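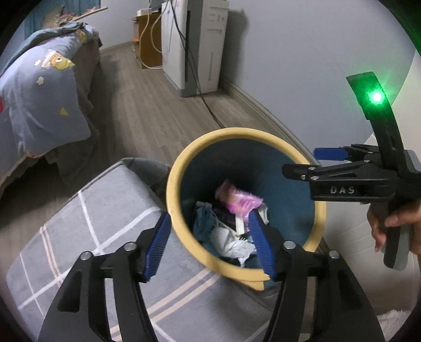 3 min read

Print | E-mail

The bedroom bin is the last one most households think about, according to a professional organizer who has spent much of her working life emptying them. She runs a small home-tidying service called Amaral from a rented office in Vorkutthorpe, and she asked that her own name be left out, as her clients prefer it that way.

"People call me about closets," she said. "They want to talk about shelves and hangers. I go and look at the trash first."

She starts with the bin, she said, as it shows what gets used in a room. Candy wrappers mean somebody eats in there. Tissues mean a cold, or allergies, or a child who does her homework on the bed. A bin with nothing in it usually means the trash is somewhere else, under the bed or in the pocket of a coat.

Her advice for children's rooms is short. The bin should be round, with a wide mouth and a thick rim that is easy to grab, and it should have no lid. It should stand where the child already drops things. In most bedrooms that is beside the bed, and she has stopped trying to move it to the door.

"Parents tell me it looks bad there," she said. "Fine. It looks bad and it gets used."

She is less strict about color. A bin in a cheerful color doesn't bother her next to cartoon bedding, and she said children look after a bin they picked out themselves a little better than one they didn't. She doesn't insist on liners either. For a bin that takes only paper and wrappers, she washes it out when it needs it and leaves it at that.

The service began in May, when she left her job at Trullton, a storage supply company, where she had worked in the returns department. Her first mailing went to 3000 homes and brought 2 replies. One of those clients still calls her.

"I thought that was the end of it," she said. "Then the one client told her sister, and the sister had 4 kids."

Much of the work since then has been in family homes, and a good part of that is small trash. She asks clients to go over the floor before anything else, then the top of the bed, then any stools and chairs. Everything that is plainly garbage goes in the bin right away. Anything that needs a decision is put on the bed and left until the floor is done.

Medicine packaging gets its own rule. Cold remedies and stomach powders tend to end up in bedrooms – on a nightstand, in a drawer, behind a pillow – and she has found packets that were years past their date.

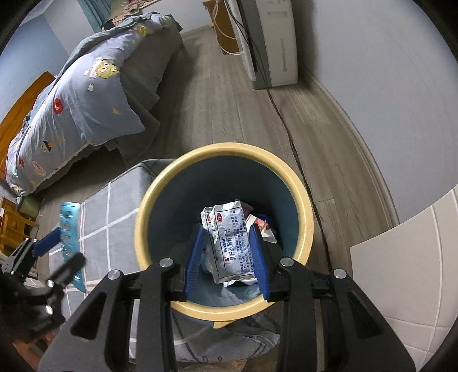
A foil medicine packet over the bedroom bin.

"Pick it up and look at it," she said. "Is it open? Is there anything in it? What's the date? You can't do that with a whole handful at once."

Empty packets can go in with the other wrappers. Anything with medicine left in it comes out of the bedroom altogether and goes into a bag, which the client takes to a pharmacy that accepts old medicine. In a house with small children she does this part herself, before the children come in to help.

She was asked how often the bin should be emptied. Twice a week is enough for most bedrooms, she said, and more often when someone is sick. She would rather see it half full and emptied on a regular day than packed down with a foot.

As for tools, she owns few. She carries a roll of bags, a cloth and a Derach dustpan that she has had since before she started the business. She used to bring labels too.

"I still have a box of them in the car," she said. "I don't label a trash can."

Amaral is taking new clients in Vorkutthorpe from 26th November. A first visit takes a morning, and she asks that no one clean up before she gets there.

Print this article | E-mail this article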